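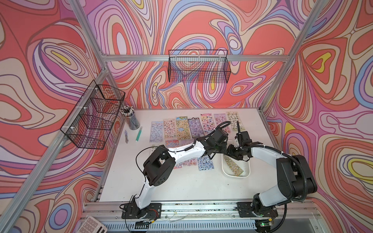

Search this site Search

The Sticker Table: Sorting, Storing and Using Up a Very Large Pile of Stickers

Ewan Harawira
Balton College, Everyday Design project report
April 2021

How it started

My project started with a shoebox. My aunt was clearing out her house on Gerlach Street in January and handed me all the stickers she had bought for card making, and there were a lot! Loose sheets, half sheets, sheets still in their sleeves, little cut-off corners with one star left on them. I needed a topic for Everyday Design, I needed somewhere to put the shoebox, and so I asked if I could do the whole thing on stickers. The answer was yes, as long as I kept a log and wrote up what went wrong as well as what went right.

The question I wrote on my proposal was: how should a small shared craft table be set up so that people use the stickers they already have? I still like that question, although I'd word it less stiffly now.

The place

I worked at a white-topped table with walls on three sides, and if you have seen those walls you'll remember them. They're covered in a wavy, marbled print in coral, salmon, lavender and blue with yellow bits in the middle of the loops. I love it. Two people in my class said it made them dizzy. It matters for the project because a pale sticker sheet held up against that pattern pretty much vanishes, while the same sheet lying flat on the white tabletop is easy to read. My first plan was to clip sheets up on the wall like a shop display, and I dropped it after one afternoon.

There are aluminum beams around the edges and two black wire baskets fixed up on the walls, one on the left with a slanted front (held on with white zip ties) and a long shallow one at the back. The pens and pencils live in a clear cup near the back-left corner. It gets very full. I tried moving the cup to the front, where I thought it would be handier, and kept knocking it with my elbow, so back it went.

Counting

I promised a proper inventory, so I did one. The shoebox came to 131 sheets counting the partial ones, and 1,468 single stickers. It took me two evenings and I lost my place three times on the tiny dots. Next time I'd count by sheet and multiply, then fix up the partial ones by hand.

I sorted by theme first, which was a mess. Is a cat in a party hat an animal or a birthday? I had a pile called "misc" that was bigger than all the other piles put together. Then I tried sorting by sticker size – large, medium, tiny – and that went much faster. People making a card seem to look for something that fits the gap they've got, and they'll take a fox or a balloon quite happily if it's the right size.

The tryout

I ran the table for 14 days with classmates dropping in whenever they liked. For the first half I kept everything in folders and you had to flip through to find what you wanted. For the second half I laid a selection of sheets out across the middle of the table and left the rest in the folders.

Folders: 33 stickers used. I was a bit crushed by that, to be fair to myself I had labeled everything beautifully.

Sheets laid out: a lot more, but I can't give an exact number, as I forgot to write down the starting count on two of the sheets and somebody took one home. My log for that week says "loads!!" and my teacher has circled it. Fair enough.

A few smaller things I noticed:

Overlapping the sheets is fine if the top row of each one shows. Stacking them squarely hides everything except the top one.

People want a marker within reach of the stickers – they stick something down and then immediately want to draw a stem on it or write a name under it. I started leaving one out on the table by the cup.

Fine-tipped tweezers are great for tiny stickers and bad for big ones, which fold over and glue themselves together.

Wall baskets suit folders and envelopes. Single sheets slump in them and curl, and you can't see what you've got without lifting them all out.

What I'd change

I bought one pack of plastic sleeves from Zornetitz and one from Ekero and then mixed them up, so I can't tell you which ones I preferred. Silly mistake. I'd also ask people to jot down what they were making, as I only know about the cards I saw with my own eyes, and I'd cut the "misc" pile into three before letting anyone near it.

The leftover sheets are staying in rotation until the end of term, with a new selection going out on the table each week. The party-hat cat is down to its last sticker and I've put my own name on it.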